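Packing bench automation at Flakutow – what's it like for the people on the line?
Forum: Warehouse and Production Work > Shop Floor
Thread started June 18, 2026 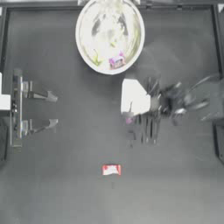

benchfour
We pack mixed snack orders and salad bowls at the Flakutow site, and since May one of our benches has had a two-arm cell on it. Management want it doing small wrapped items first, then the bowls later in the year. I've been moved from packing to what they call cell support. Same grade, same money, so far.

What I want to know is what happened to people at other places once this sort of thing settled in. Did the support job last? Did anyone get a better rate for it? Our agreement runs out at the end of the year and it doesn't mention the cells at all.

For background, there are 36 of us across both shifts and 2 of us have been trained on the cell.

nightshift_mags
We've had them at Corrigan for a couple of years. Different make I expect, but the work is much the same. The support job lasted. It did change though. To begin with you stand next to one cell all shift and clear it when it stops. Then they give you two cells, then four, and by that point you're walking all night.

My knees liked the old job less, my head liked it more. You could talk to the person opposite. Now I can go from first break to last without speaking to anybody except on the radio.

pallet_truck
Get the rate sorted before the rest of your lot are trained. Once everyone can do it they'll say it's an ordinary part of the packer's job. That's what happened to us with the label printers.

old_tom_cat
I don't agree that it's worth more money. I did packing for 17 years and I've done cell support for one. Packing at full rate is harder. Pressing reset and picking up a dropped bar isn't skilled work and I say that as the person doing it.

benchfour
There's more to it than reset on ours. We set the items out, check the grip settings when the product changes and log every stop with a cause code. Soft stuff like leaves is a different matter from a wrapped bar and that's where most of my time goes. Also both arms reach into the same bit of bench, so you have to be sure they're stopped before you put a hand in. I'd call that responsibility even if you don't call it skill.

old_tom_cat
Fair enough on the logging. We don't do that, the line lead does.

Catden_leaver
I was at Catden when the cells went in. Nobody was sacked. What they did was stop taking on agency in the busy months, and anyone who left wasn't replaced. On paper it was no job losses. In the canteen you could see the difference by the second winter. Ask them straight out what happens to vacancies – get it in writing if you can.

They also kept the target for the hand benches the same as before, although the cells had taken all the easy items. So the people still packing by hand had only the awkward stuff, at the old rate. That caused more bad feeling than the machines did.

benchfour
That's useful, thanks. Ours is 300 an hour for the hand benches and it hasn't been touched. I hadn't thought about the mix. It's already started, as the wrapped bars are what the cell gets given.

nightshift_mags
Yes, same with us. It took a grievance to get the target looked at. Keep a note of what comes down to the hand benches each shift, even if it's just in a notebook.

zed_line
Other side of it. I'm at Zuresico and I asked to go on the cells. I've got a bad shoulder and couldn't have carried on packing. They put me through a basic maintenance course and I do small repairs now, fingers and sensors and so on. If your place offers training take it, whatever you think of the rest.

pallet_truck
Take it, but ask if you have to pay it back if you leave. Ours had a clause.

zed_line
Mine didn't. Worth checking though.

old_tom_cat
Does your cell ever keep up with the hand benches, benchfour? Ours doesn't come close on mixed orders.

benchfour
Not on mixed, no. On one product all shift it isn't bad. It doesn't slow down after dinner like we do, I'll give it that.

I've asked for vacancies and the bench target to go on the list for the next site meeting. Will post back when we've had it.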